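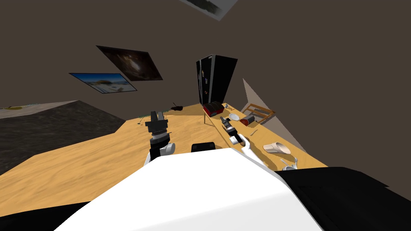

Driltik Two-Block Gripper: what it does, who it suits, and what I found trying it

I run the gripper pages on this shop, and I try every model we list in simulation before I let anyone put it in a cart. My practice kitchen has a wood floor, a dark rug, a long wooden counter and plenty of small stuff in awkward spots (a can on its side, a plate, a paper cup tipped over, that sort of thing). It's the messiest setup I own and I love it. A clean table with one cube on it makes every gripper look good!

So, the Driltik. It's an electric parallel gripper with two short finger blocks, and I ran it on a two-arm robot model against the Skullirow Longfinger and the Wirkine Soft Pad, which we also carry. Same arms, same controller, same objects, 300 tries for each gripper.

How it handles the counter

The can was my first target and I expected trouble, because short fingers and round things don't usually get along. The Driltik did fine as long as I came in square to the long side. If I let the wrist drift even a little, the can rolled off toward the plate and I had to start over. The Longfinger forgives that kind of sloppy approach much better. It can reach past the widest part of the can and scoop it in, where the Driltik just pinches and hopes.

Paper cups were more fun. The Driltik has a force setting that goes from 1 to 32, and I ended up at 4 for cups. Anything over 7 and my cup model folded. The Soft Pad was the gentlest of the three here, no contest, and if your day is mostly cups and fruit you should go look at that page instead.

Plates are hard for everybody. I got decent results by sliding the plate to the counter edge with one arm and taking the rim with the other. You need two arms for that trick, and you need fingers thin enough to get under the lip. The standard Driltik blocks are a bit chunky for it, so I swapped in the thin tips (sold separately, sorry) and my success rate went way up.

How it handles the floor

Small things on the floor are where this gripper won me over. The blocks are short and stiff, they don't flex when they touch down, and I could come straight down on something tiny without the tips splaying apart. The Longfinger bends a little under load, and on the rug it kept catching and skipping sideways. I had to slow it to half speed to get anything done over there.

Spoons and other flat utensils are still a pain. I'd love a fingernail edge on the standard blocks, and I've told the maker so.

Cameras and controllers

I used the Marsden wrist camera for most of the runs. It sits close to the fingers, so you lose sight of the object in the last bit of the approach, and with short fingers that blind spot comes later than it does with long ones. A second camera up at head height helped a lot with the can. If you only have budget for one, get the wrist camera first and add the other when you can.

The Driltik talks to the Marsden controller without an adapter. With the Wirkine controller you'll need the adapter cable and a firmware update, and please do the update before you mount anything (I didn't, and I took the whole wrist apart again to reach the port).

Basics

Item number: 1567
Type: electric, two-finger parallel
Force levels: 32
Cable length: 3000 mm
In the box: gripper, standard finger blocks, cable, mounting screws, printed quick guide
Sold separately: thin tips, adapter cable, wrist camera
Simulation model: free download, no purchase needed

Should you get it?

If you're picking small, hard objects off flat surfaces, yes, I'd get this one over the other two. For mixed kitchen work with lots of round things I'd probably still reach for the Longfinger, and I keep going back and forth on that. Download the model and throw your own objects at it for an afternoon. My settings file comes with it, cup setting included, and you're welcome to change whatever you like.

Orders placed before 2 p.m. ship the same day. The thin tips are back in stock in September.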